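4.2 Interruptions and the completion of small clerical tasks

The second part of the study looked at short clerical tasks of the kind that fill the gaps between scheduled work: sorting stationery, filing loose receipts, matching delivery slips to orders. Earlier work on interruption has mostly used screen tasks, where the state of the work is stored by the software and can be restored with one click. Desk tasks leave their state on the desk. A half-sorted pile shows how far the worker got but says little about the rule that was being applied, and we expected this to change the cost of coming back.

Participants were 84 office employees recruited at the Kademdale and Nekarari sites. All had worked in an administrative role for at least 5 years. Each person completed one session, alone, in a meeting room near their usual desk. Moser and Reisinger (the first and second authors) ran the sessions in alternation and used the same written script. The sorting rule was given on a card, which was removed before work began. In the control condition the task was carried out without a break. In the interruption condition a phone call asked the participant to look up an order number in a Skonesport catalog, read it aloud, and return to the task.

We defined resumption lag as the time between the end of the call and the first item placed in accordance with the rule. Items that were picked up and put back in the pile were not counted as placed. This definition is stricter than the one used in the Aigner protocol, which takes any hand contact with the material as the end of the lag. The looser definition tends to favor people who touch things while they think — a habit that was common in our sample and seemed unrelated to whether the rule had been recalled.

Sorting material was chosen so that more than one rule would be plausible (Figure 5). Paper clips can be grouped by color, and the presence of binder clips suggests a second grouping by type. 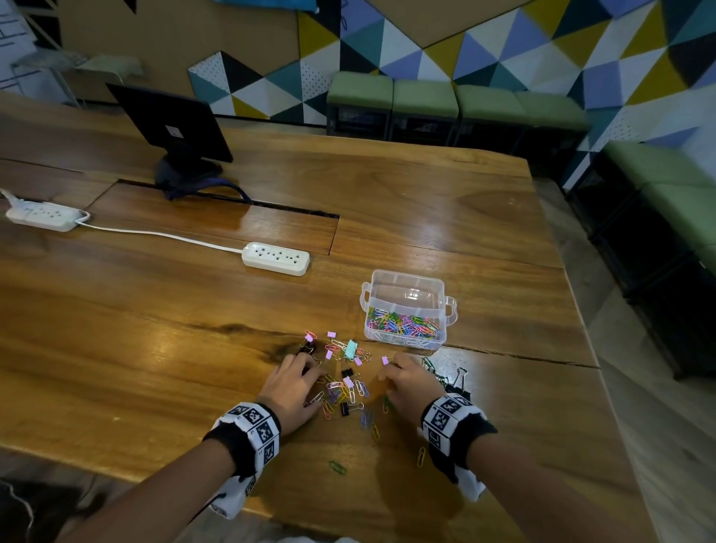

Figure 5. Sorting by hand from a mixed pile of paper clips and small binder clips.

Does a longer interruption always lead to a longer resumption lag? Length mattered less than timing: calls that arrived between two groups of items cost little even when they ran long, while short calls in the middle of a group produced the longest lags.

Of the interrupted participants who made at least one rule error after the call, 70 percent had switched to a simpler rule, most often color alone. Few reported noticing the switch. When asked afterward to state the rule, several gave the simpler version and described it as the one on the card. We treat these cases as rule loss and analyze them separately from ordinary slips, in which a single item was misplaced and the next was correct. Slips were spread evenly over the session in both conditions and are not considered further in this section.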